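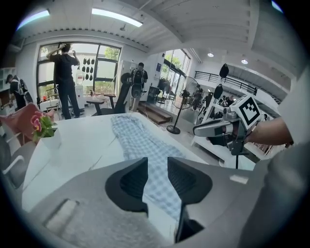 Blue-and-white checkered cloth on a white tabletop, with a small potted plant off to the left.

How to Get Wrinkles Out of a Cotton Shirt Without an Iron

I don't trust most no-iron tricks. The before pictures are taken under a harsh lamp and the after pictures next to a window, and half the people posting them are selling a spray. So I spent most of February trying the popular ones on my own shirts, and these are the steps I'd bother repeating.

What you need

A spray bottle with plain water
A bath towel
A flat, clean table that can take a little damp
A wide hanger

Step 1. Check the label

If it says dry clean only, stop. For cotton and cotton blends, carry on. Linen will improve a bit and then disappoint you.

Step 2. Lay the shirt out

Spread it lengthwise on the towel with the buttons done up. Pull the side seams straight first. Most guides skip this and go right to the spraying, which sets any fold you left underneath. Checks and stripes are handy here, as a crooked line shows you where the cloth is still twisted.

Step 3. Mist it

Hold the bottle at arm's length and go over the front, then flip it and do the back. You want it damp all over and dripping nowhere. Nele Seidel told me to add a spoonful of fabric softener. I tried it with and without and couldn't tell the shirts apart, except that one smelled like a hotel corridor.

Step 4. Smooth and pull

Work from the middle out with flat hands. Tug the hem, the cuffs and the button strip. Press the collar between your palms and hold it for a slow count of 20 or so. Collars are where this method is weakest, and anyone who promises a crisp one is probably wearing a sweater over it.

Step 5. Hang it

Use the wide hanger, do up the top button and leave it somewhere with moving air. Mine took 2 hours in a cool hallway. Overnight is safer if you need it for the morning.

Does the shower trick work?

A little. Hanging a shirt in a steamy bathroom took the soft creases out of mine and left the sharp ones alone. You also burn through a lot of hot water for that. If you were showering anyway, fine.

What about ice cubes in the dryer?

I ran this four times. It helped about as much as a damp washcloth, which is less fuss to put in. Keep the load to two or three shirts and take them out the minute the drum stops.

And wrinkle release sprays?

They relax the fabric, and so does water. I'd pack a small bottle for a trip and leave it at that.

Comments

Bastian Weidemann: The towel matters more than you let on. I did it on bare wood and got a water ring.

Frauke Kasten: Disagree about softener. It makes a difference on older shirts that have gone stiff.

Reply from the author: Could be. Mine are all fairly new. I'll try it on an old one before I change the step.

Adi Ong: Or buy an iron.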